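Home | News | Products | Support | Contact

FOR IMMEDIATE RELEASE
8/7/24

Geltudix opens up its simulated tabletop so anyone can help teach a robot to tidy

Share 5 | Comments 0

Hi all. I'm the one who looks after demonstrations at Geltudix, and I've been handed the keys to the press release this time, so please forgive me if it reads more like a letter. We've got some news and I've been itching to share it since March!

We're releasing the first set from Ladefoged, our project to collect examples of people doing small, fiddly jobs on a table with a robot gripper. There are 3000 recorded runs in it, every one of them driven by a person, and every one of them done in simulation. Starting today it's free for universities, schools and hobbyists to download, and there's a simple licence for companies that would like to use it in their own products.

If you haven't followed us before, the idea is pretty plain. A learning system needs to see a job done many times before it can have a decent go at it. You can write out rules for picking up a small part (we tried that, for longer than I'd like to admit), but the rules fall over as soon as the part is turned sideways or the light changes. So we sit people down with a hand controller, give them a tabletop and a handful of bits and pieces, and record what they do. The gripper's movements, the view from the arm, how far the fingers are open, all of it gets saved together. Then the system learns from the lot.

I do a fair few of these runs myself, usually first thing with a coffee going cold beside the keyboard. You get oddly attached to it. There's a moment at the start of each run when the fingers are wide open and all the little things are still a long way off, and you have to decide how you're going to come in. Some people swoop. I creep. Both are useful to us, and we've kept both in the set.

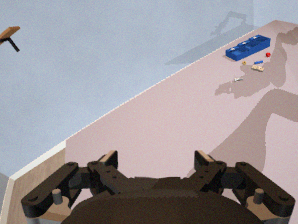

We went with simulation for this first release for a very ordinary reason: it lets people join in from wherever they live. You don't need an arm bolted to a bench, and you can't break anything. If you fling a part off the far side of the table, you hit reset and have another go. It also means we can change the colours of the table and the background between runs, move the shadows, swap the pieces and shuffle where everything sits. A system that's only ever seen one grey bench gets awfully fussy about grey benches, so we've been generous with the colours. Some of them are a bit much, I'll grant you, and my own favourites are the pastel ones.

The software that runs the sessions is called Arano. It started out as a tool for our own staff and it looked like it, too, with buttons in odd spots and a save function that you had to hold your breath over. It's been cleaned up a lot. You log in, it gives you a short practice table, and once you're comfortable it hands you a job written in everyday words, such as "put the small piece in the tray". When you're happy with your run you send it in. When you're not, you can bin it, or you can tick a box that says it went wrong and send it in anyway.

Please do tick that box! Of the 3000 runs we're releasing, 347 are marked as failed, and they're some of the most valuable ones we have. They include dropped parts, missed grabs, trays bumped out of line and one memorable run of mine where I chased the same piece all over the table and never caught it. We label them clearly so anyone using the set can leave them out or study them on their own.

Another 700 runs are what we call recoveries. In those, the person makes a mistake partway through and then fixes it. Early on we were throwing these away as messy, and I'm very glad we stopped. The systems we trained with recoveries included were far better at having a second try in our own tests, where the earlier ones tended to close their fingers on thin air and carry on to the tray as though all was well.

A word on checking. Each run gets watched right through by a second person before it goes in. We look for skipped moments in the recording, jobs that don't match their written instruction, and pieces that have sunk into the table, as they do in simulation from time to time. It's slow work, but I've come to enjoy it, and it's taught me a great deal about how other people use their hands.

Our partner on the storage side is Jendeck, who'll be hosting the files and looking after the download page. They've split the set into smaller bundles so you can grab one and have a play before committing your whole hard drive to us. Each bundle comes with a plain-language guide, a list of the jobs in it and a small viewer for stepping through the runs.

What's next? We'd like to get more left-handed people in, for a start. We're also working on jobs that need two steps in a set order, and on a version of Arano that behaves itself on older laptops. A second release will follow once those runs have been collected and checked, and I'm not going to promise a date, having learned my lesson with this one.

If you'd like to take part, sign up through the Ladefoged page on the Geltudix website. You don't need any background in robotics. Our practice table takes you through the controls at your own pace, and contributors are credited by name in the guide unless they'd prefer to stay out of it.

Media enquiries, interview requests and general hellos are all welcome through the contact form. Mark them "Ladefoged" and they'll land with me.

ENDS

Share 5 | Print | Back to News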